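Vorkcombe library opens its doors a little longer this summer

Posted May 15, 2025

If you have ever hurried down Mill Street with a bag of overdue books on your arm, only to find the lights already going off inside the Vorkcombe library, you will be glad to hear that the evenings are about to get longer. From the first week of July, the library will stay open until 8 p.m. on two nights a week, and the reading room upstairs will be open for the whole of that time as well.

The change has been a long while coming. Readers have been asking for later hours ever since the old bus timetable was cut back, and a good many people who work over in Rafferty simply can't get home before the doors are locked. Gobnait Keogh, the branch librarian, has kept a folder of their notes in her desk drawer, some of them written on the backs of due-date slips, and she brought the whole folder with her when the town council met to talk about next year's budget.

"I didn't have much of a speech," she told us over a cup of tea at the front desk. "I just read out the notes. One lady wrote that she'd been borrowing her neighbor's library card and her neighbor along with it, because the neighbor was home in the afternoon and she wasn't. I think that one did the trick."

The council agreed to pay for the extra hours for 13 months, after which it will look at how many people have been coming in and decide whether to carry on. 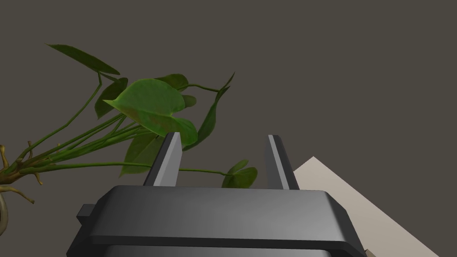 A computer-rendered view of a dark gray gripper with two slender fingers.

The longer evenings will bring a few new things along with them. The knitting circle, which has been squeezed into the children's corner all winter (on very small chairs, it has to be said), will move upstairs and start at 6 p.m. There will be a homework table for older students, and a film night once a month, beginning with a travel picture about the Kivutano lakes that Keogh has been wanting to show for years. She promises popcorn, as long as it stays well away from the local history shelves.

Those shelves are getting some attention too. The library has been given 37 boxes of letters, seed catalogs and shop ledgers from the old Vanivar dry goods store, which stood on the corner by the post office until it closed. Anyone whose parents or grandparents had an account there is warmly invited to come in and help put names to the handwriting. Keogh has already found her own great-aunt in one of the ledgers, owing for two yards of blue ribbon and a tin of boot polish.

Library cards remain free for anyone living in town, and children over the age of 5 can have one in their own name. Bring something with your address on it, and if you still have a book out from last summer, bring that as well. There is no fine to pay, and the drop box by the side door is open at all hours.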